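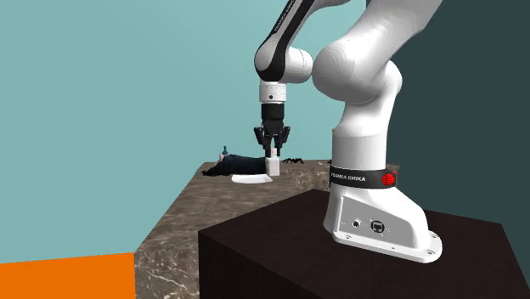
Plorkby is a self-adhesive covering for tables, counters, shelves and window sills, sold by the roll and by the cut piece. It goes on over an old surface that is still sound but worn, stained or simply the wrong color. Stone patterns are the ones we sell most of, and the look people ask for is a table with the same marble on the top and the front side, brown-gray with light veins and speckles. Sala is our pattern in that color family. Order enough to carry it down over the edge, as a stone top with a plain white edge looks unfinished.

Patterns

Sala - brown-gray marble, light veins, fine speckle
Sala Dark - same veining on a charcoal ground
Kollora - cream with thin tan veins
Kollora Plain - cream, no veins, made to sit next to Kollora on shelves and side panels

All four come in matte. Sala and Kollora also come in satin. Satin shows the veins better and also shows fingerprints and small bumps in the surface underneath. If your table has filled scratches, choose matte.

Sizes

Full rolls are 50 feet long and 24 inches wide. Cut pieces are sold by the foot with a minimum of 5 feet. Pieces ordered together are cut from the same roll where the length allows, and we mark the back of each one with an arrow so you can keep the veins running the same way. The pattern repeats every 48 inches along the roll.

Working out how much you need

Measure the top, then add the drop on each side you want to cover, then add two inches all around for trimming. A table wider than 24 inches will have a seam. Put the seam toward the wall if the table has a wall side. On a table that stands in the open, a seam down the center usually looks better than one near an edge, and an overlap of half an inch cut through both layers with a new blade will close up well.

What it sticks to

Painted or varnished wood, laminate, metal, glass and smooth sealed board. It does not hold on raw wood, unsealed plaster, oiled finishes or anything with a texture you can feel with a fingernail. Raw wood can be used after one coat of primer, left to dry overnight.

Putting it on

Wash the surface with warm water and dish soap, rinse, and let it dry fully. Take off any drips of old paint with fine sandpaper. Peel back the first six inches of backing paper, line up the edge, and press from the center outward with a felt squeegee or a folded cotton cloth. Pull the paper away underneath as you go. You can lift and reposition in the first few minutes. After a day the adhesive has set.

For corners, warm the covering with a hair dryer on low, pull it gently over the edge and fold it as you would wrap a box. Cut away the extra layer underneath. A small bubble can be pricked with a pin and pressed flat.

Care

Wipe with a damp cloth and mild soap. No scouring powder, bleach or acetone. Use a trivet under hot pans, and cut on a board. Standing water will not hurt the face of the covering but it can creep in at a seam, so dry seams off - especially beside a sink.

Removal

Warm one corner and pull back slowly at a low angle. Adhesive left behind comes off with vegetable oil and a cloth, then soap and water. We do not recommend it over wallpaper or loose paint, which will come away with it.

Stock and orders

Mitard holds 2,014 rolls across the four patterns at present. The next delivery is in March and will be mostly Kollora satin, which is low. Orders placed before 2 p.m. leave the same day. Orders over 2,000 feet are shipped on a pallet and need someone at the address to sign.

Samples are five inches square and free, up to four per address. Colors on a screen vary, so please order one before buying a full roll. Look at it in the room, in daylight and again with the lamps on.

Uncut rolls can be returned in the original tube. Cut pieces cannot.

Questions about surfaces and fitting go to Folasade Effiong. Trade accounts and pallet orders are handled by Ivan Sydorenko.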